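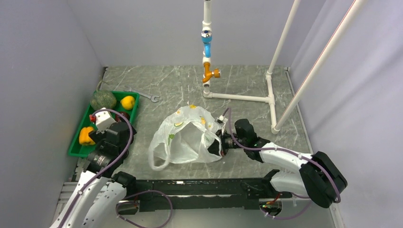 **Figure 2.** The Torari cell during a teleoperated bagging demonstration. The right gripper holds one side of the bag while the left arm is over the tray.

## 4. Demonstration collection

### 4.1 Workcell

All demonstrations were recorded in a single enclosed cell, referred to below as Torari. Two arms share one rail-like base along the front of the workspace and reach inward over a grey, marble-patterned floor panel. The back and side walls are plain and pale, which keeps the background consistent between sessions and simplifies colour-based segmentation of the produce. The cell also contains a fixture for a separate plumbing task, comprising a PVC pipe assembly with an orange spigot, and this was left in place during bagging. Removing it between task blocks would have required the fixed camera to be recalibrated, and we considered a cluttered but stable background preferable to a clean one that shifted by several millimetres each week. Hand tools used in the plumbing task were likewise permitted on the floor, provided they did not obstruct the tray. The wrench behind the tray in Figure 2 falls within this allowance.

### 4.2 Task definition

The operator transfers produce from a rimmed tray into a thin plastic carrier bag. The item set varies by episode. In the configuration of Figure 2 the green tray holds a dark green squash, a small yellow lemon-like fruit, a yellow bell pepper and a dark reddish-purple item that is partly occluded by the left gripper. Items were selected to span a range of diameters and surface textures within the opening width of the gripper.

The bag is the harder object. It has no fixed shape, its opening closes under its own weight, and the semi-transparent film returns poor depth readings. Operators were therefore instructed to assign one arm to the bag before the other arm made contact with any item. The holding arm pinches the film on its own side and applies enough tension to produce a visible fold; the picking arm then works over the tray. No constraint was placed on the point at which the film was pinched. Early trials in which the operator was told to grasp a loop handle gave a narrow opening and frequent snagging, and the instruction was dropped.

An episode ends when the tray is empty, when an item leaves the reachable area, or when the operator signals an abort with the foot pedal. Partial episodes were retained and labelled as such.

### 4.3 Control interface

Two input modes were compared. In the first, called Bekon, the operator moves a pair of passive leader arms whose joint angles are mapped directly to the follower arms. In the second, called Indura, the operator stands at the front of the cell and moves the follower arms by hand while their controllers compensate for gravity. Bekon recordings contain no human limbs in the camera view and can be used for training without further processing. Indura recordings must be replayed on the robot to obtain clean images, and replay is not exact when the scene includes deformable material. A bag pulled taut by a hand-guided arm does not fold the same way on a second run – small differences in the initial crumple are sufficient to change the position of the opening.

Joint positions, gripper apertures and commanded targets were logged at 70 Hz in both modes. Images from the fixed camera were recorded on the same clock and matched to the nearest joint sample. The cables running along the arms were given generous slack, as earlier, tighter routing had produced a measurable bias in the gravity compensation at the wrist. The slack loops occasionally enter the camera view above the tray. They were not masked.

### 4.4 Operators and sessions

Sessions were limited to 48 minutes, including resets. Between episodes the operator opened the cell, returned the produce to the tray in an arbitrary arrangement and dropped the bag onto the central part of the floor without smoothing it. Neither the tray nor the bag was aligned to floor markings. The tray orientation was allowed to drift over a session and was corrected only when a rim came within reach of the rail.

Each operator completed a practice block before recording. Practice episodes were discarded. Most operators reported that depth was difficult to judge near the tray rim when viewing the cell through the monitor, and several adopted the habit of lowering the open gripper beside an item until it was level with the rim, then translating sideways. This strategy appears often enough in the data to be visible in the trained policy (Section 6.2).

### 4.5 Filtering and annotation

The final set contains 3,077 episodes across both input modes. Episodes were segmented automatically into hold, approach, grasp, transfer and release phases using gripper aperture and wrist height, with boundaries reviewed by hand in the Thomas annotation tool. The hold phase proved the least reliable. Closing on film produces almost no change in motor current compared with closing on nothing, so aperture alone does not distinguish a secure pinch from a miss. Reviewers used the appearance of the film instead: a fold leading to the fingertips was labelled as held, and film lying slack beneath the gripper was labelled as not held. Ambiguous cases were left unlabelled and excluded from the phase classifier, though the trajectories themselves were kept.

Idle periods at the beginning of each episode were trimmed to the first commanded motion of either arm. Idle periods within an episode were not trimmed. Operators commonly paused with the picking arm over the tray while adjusting the holding arm, and removing these pauses in a pilot set led to policies that began the grasp before the bag was under tension.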